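Workshop notebook, Altdale
28 September 2018

Seat foam trials, continued. Batch 2 of the cut blocks came out of the press this morning. Zdislava Ševčík set the platen to the same stop as for batch 1 and left the dwell alone, so the two batches should compare directly. Cycle count on the rig was 2000 per block, flat indenter, no side load.

Height loss after an overnight rest is small on the Zurereck blocks and larger on the Skamico ones. The Skamico foam is sold as the firmer grade and it does feel firmer by hand when new. After cycling, the difference by hand is gone. I had Saodah Pelupessy press both without telling her which was which and she picked the wrong one twice.

Block 5 is out of the set. One corner had been nicked by the hot wire and the tear ran inward during cycling. Replacement cut from the same sheet, same orientation, marked 5R on the underside in blue. Do not use the old figure for it. I have struck it out in the log but it is still in the spreadsheet.

Indentation force on block 6 read 489 N at the 40 per cent mark, against a batch that otherwise sits close together and well below that. Checked the load cell with the brass weights, no drift. Re-ran it and got nearly the same. My guess is a skin left on the top face from the outside of the bun. Zdislava thinks the density is off and wants to weigh it. Both are easy to check and neither has been done.

Covers next. Foam on its own tells us little about how a seat holds up in a house, where there is nearly always a cover and quite often a throw on top of that. A loose layer slides and takes some of the shear that would otherwise go into the cover seams. We have no number for how much. The Sumampouw upholstery notes treat a throw as having no effect, which I doubt for anything with a coarse weave on a smooth cover.
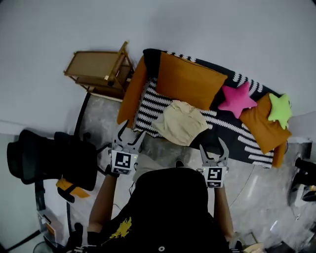

Couch with the zigzag throw over the seat.

Proposed method for slip: chalk line across the throw at the front edge of the seat, matching line on the cover beneath, sit and rise ten times, measure the offset at left, centre and right. Same sitter for the whole set. Repeat with the throw tucked in at the back. Saodah suggested tailor's tacks in place of chalk, as chalk rubs off on a dark fabric and the line goes wide. Agreed. White cotton thread, single loop, cut out afterwards.

Seam strips for the pull test are sewn but not conditioned. They have been in the cupboard beside the heater and will be too dry. Moved to the rack by the north wall with the humidity logger. Give them a full day before clamping. The jaw liners on the small tester are worn on one side and the last two strips in January failed at the jaw, so change the liners first.

To do:
Weigh block 6 and slice the top face.
Fix the entry for block 5 in the spreadsheet.
Ask Skamico for the sheet date on the firmer grade.
New jaw liners, rubber, same thickness as the old.
Thread, white. The reel in the drawer is polyester.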